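Liam Fairclough has worked on the planner at Trevex since October, and most of that time has gone into how two arms agree on where to go. "Each arm used to get its own plan," he says. "Then we checked for collisions and threw most of them out."

The current version plans both arms together and replans every 400 milliseconds. Wheelchairs are the test he comes back to. Spokes and thin tubing leave gaps in the depth data.

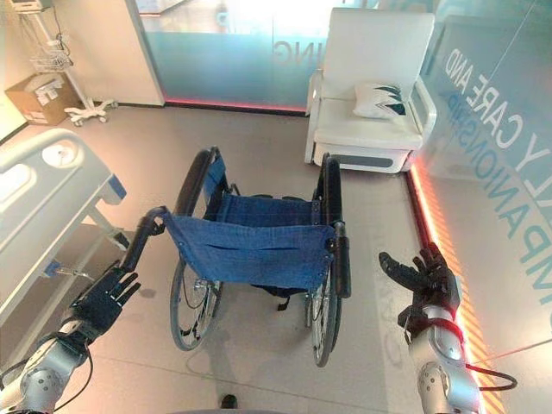
"If the map has a hole in it, the planner thinks it can go through," Fairclough says. His fix was to pad any surface the perception side is unsure of by 25 millimeters. It costs reach, and he would like it down to 10.

Build 1411 logs every rejected path with the reason. "I read those before I read anything else."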